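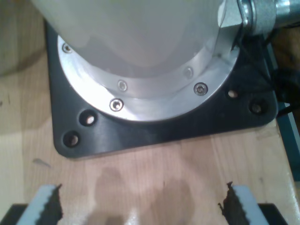 Pirnent Drotwood 6 Graphics Card Review

Posted Wed 11 October by Cor Bakker

The Drotwood 6 is the third card Pirnent has built on its midrange chip. The first two were hard to recommend. The original had a weak cooler and a fan curve that switched on and off at idle, and the revision that came out in March fixed the fan curve but kept the cooler. For the Drotwood 6 the chip is unchanged. The board, the power stage and the cooler are all new.

Our sample is a retail unit bought from a regular store. It ran on the driver that was current when testing began, and we did not switch drivers partway through.

Board and power delivery

The power stage has been moved to the front edge of the board, away from the display outputs. On the old layout the chokes sat directly behind the bracket, where they got very little air. There is now a thermal pad between the power stage and the main heatsink, and contact was even when we took the cooler off. The memory chips share the same plate.

Power comes in through a single connector on the top edge. It is recessed slightly, which helps in narrow cases, but the release tab faces the heatsink and is hard to reach with the card installed. We ended up pulling the card to disconnect the cable.

There is no BIOS switch. Pirnent had one on the previous revision and has removed it. Anyone who flashes their own firmware should take note.

Cooler

The heatsink is a two-slot design with a pair of fans. Both fans stop below a set temperature and restart with a delay, so the on-off cycling of the first card is gone. Under a steady load the core settled at 54 degrees above room temperature and stayed there for the rest of the run. With the side panel off it made little difference, so the cooler is not short of air in a normal case.

Noise is acceptable. The fans have a low hum at load and no bearing tick. Coil whine was present in menus with uncapped frame rates and went away once a frame limit was set. That can vary between samples, and we had only one.

The backplate is metal and has a cutout behind the core. It flexes a little if pressed in the middle. The card did not sag in our test case, but it is long enough that a support would be sensible if the computer is going to be moved.

Performance

We tested against the March revision at the same resolution and settings. Across our usual set of games the Drotwood 6 was up to 13 percent faster, with the best result in a strategy title that leans heavily on memory bandwidth. Most of the others showed smaller gains. Two showed none outside normal run-to-run variation.

The gain comes from clock speed. The old card hit its temperature limit early and dropped its clocks in steps. The new one holds its boost clock for the whole run, and frame times are steadier as a result. Short benchmarks will understate the difference. Let the card warm up for 20 minutes before recording anything, or the two revisions look nearly the same.

Video encoding was identical on both cards, as expected from the same chip.

Overclocking

There is some room left in the core and very little in the memory. We raised the core offset until a long stress run failed, then backed off one step. The result was stable in games but not worth the extra power at the wall. Lowering the voltage is a better use of time. At stock clocks and reduced voltage the fans slowed down noticeably and no performance was lost.

Software

The Sikder utility handles fan curves, clocks and lighting. It installs a background service that stays on after the main window is closed, and the service has to be disabled by hand. Fan curves are saved in the utility and not on the card, so they are lost if it is removed. Lies Van Dijk ran the card on our Linux machine, where Sikder is not available. The default fan curve worked normally there, and the lighting stayed on its factory setting with no way to turn it off.

Comparison

The obvious alternative is the Burnov card with the same chip. It is shorter, fits more cases and keeps the BIOS switch. It is also louder under load, and its fans do not stop at idle. Buyers with a small case should get the Burnov. In a full-size case the Drotwood 6 is the better card at the same price.

Owners of the March revision have no strong reason to replace it. Reducing the voltage on that card recovers much of the lost clock speed.

Pros: holds boost clock under long loads, fans stop at idle, good contact on memory and power stage

Cons: no BIOS switch, awkward power connector tab, Sikder service runs all the time, lighting cannot be changed on Linux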